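Print this message | E-mail this message to a friend

Grotivlow Kitchen List
14/08/2018
Subject: Re: Plastic wrap, plates and leftovers

Hello again everyone,

I meant to answer this last week, but August got away from me. Here is the bit I wanted to pick up:

> I bought the 200 foot roll from Caldeira and it clings to
> itself and never to the dish. Am I doing something wrong,
> or is it time to go back to foil?

I don't think you are doing anything wrong! Plates with a wide rim are the easy ones, in my experience. Pull out more than you think you need, lay it over the top, and smooth from the middle toward the edge so the extra hangs past the rim all the way around. 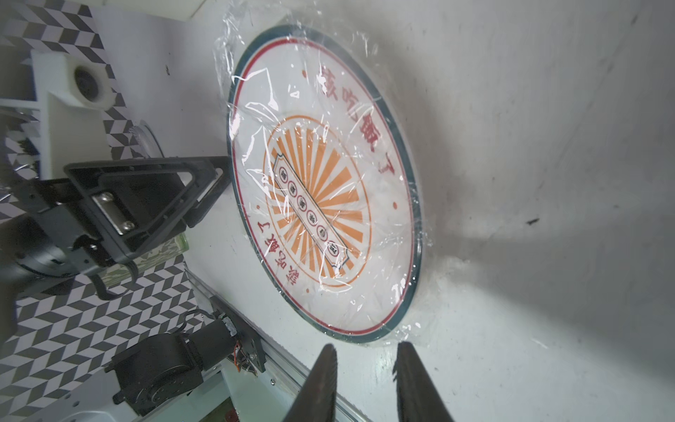
Then tuck that extra underneath, going around the plate a little at a time — I used to yank it tight from one side only, and it always let go on the other. A few wrinkles never hurt anybody's leftovers. My old roll from the shop in Uddale was 20 inches wide and I still miss it.

Long narrow things are harder. For those I tear the sheet first and set it down flat beside the dish, so I have both hands free (my sister-in-law does it straight off the roll, and I have never understood how). 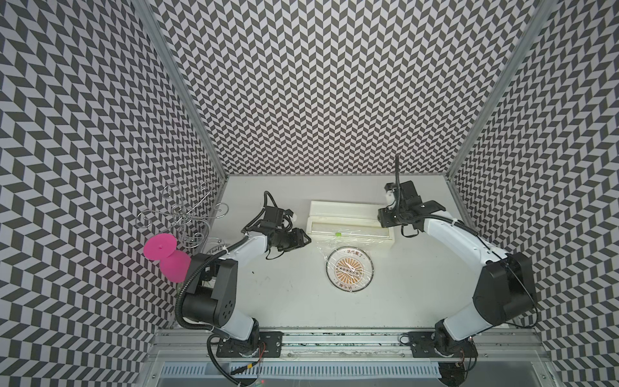 White box with the clear wrap in front of it.

If your sheet has already balled up, put it in the freezer for a few minutes and it should come apart more easily. As for jars, I don't wrap those at all. A screw lid is plenty for seeds and dry goods, and it saves the wrap for the dishes that need it.
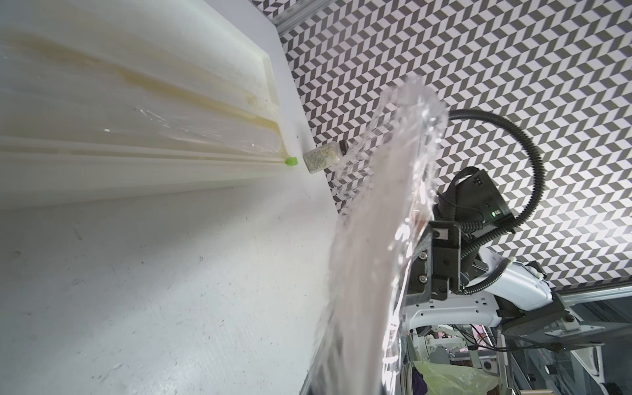 Brosow wrote back to say the freezer trick was new to them, and that they keep the whole roll in there now, next to the peas. They also asked if anyone rinses and reuses the bigger pieces. I do, if they only covered bread, and I hang them over the faucet to dry. I'd love to hear what the rest of you do.

Warm wishes to all of you from Uddale

Reply by e-mail | Print this message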